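Fulov Control Labels

Version notes and data card
Last updated December 3, 2021

Fulov is a table of written labels and button colors from small machine controls: start and stop boxes, door openers, pump switches, dust collectors, hoists and the like. It covers shared workshops, school shops and utility rooms in Nultport and Vasstead. The data is text only and comes as one CSV file plus a short codebook.

Files

controls.csv – one row per control box, 400 rows
buttons.csv – one row per button, joined to controls.csv on box_id
codebook.txt – column names, allowed values, old spellings
changes.txt – what moved between versions

If you used the July release, read changes.txt first. The column "shade" is gone and its values have been folded into "color_note".

How the records were collected

Leanne Catterall and Neusa Macedo visited each site with a paper form. The form was filled in standing at the control, in normal room lighting, and typed up later. A second person read 200 of the rows against the forms. Disagreements were settled by going back to the form, never by guessing. Where the form was unreadable the cell is blank.

Labels are copied as written, including misspellings, tape labels and marker pen. If a label was in two languages, both are in the cell, separated by a slash. Engraved text and stick-on text are marked separately in label_type.

Main columns

box_id: letter for the town, then a number
room_type: workshop, school, utility, other
mount: wall, machine, post, loose
buttons: number of push buttons on the face
order: colors read left to right, or top to bottom for upright boxes
label_text: wording as found
label_type: engraved, printed, tape, handwritten, none
color_note: free text, often empty

Color is coded with 9 values. Red, green, black, yellow, blue, white, gray and orange cover nearly everything, and "other" takes the rest. Faded red buttons are coded red with a remark in color_note. We did not use a color chart, so don't treat the values as measurements.

Known problems

Nineteen boxes in Vasstead were relabeled between the first and second visits. The older wording is kept in changes.txt only.

The mount value "loose" is used for any box not fixed to something. Early forms had no such choice, so a few of these may be sitting under "machine".

Key switches and rotary knobs are left out. A box with a knob and two buttons has a value of 2 in the buttons column, and the knob shows up in color_note if the form mentioned it.

School sites are thin for Nultport. Comparing the towns on that room type is not a good idea.

Using the data

Free for any use with credit to the Vidal Label Survey. Please give the version date, as row numbers change between releases. Corrections are welcome – send the box_id and the column.
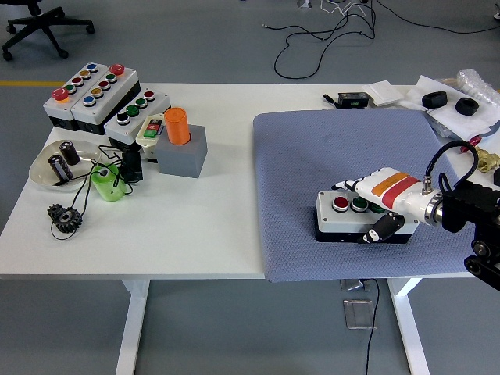

Reading order

Order runs left to right from the side the user faces. A box with a red button on the left and two green ones after it goes in as red-green-green. The color of the housing is not part of the order and goes in color_note, for instance "white top, black base".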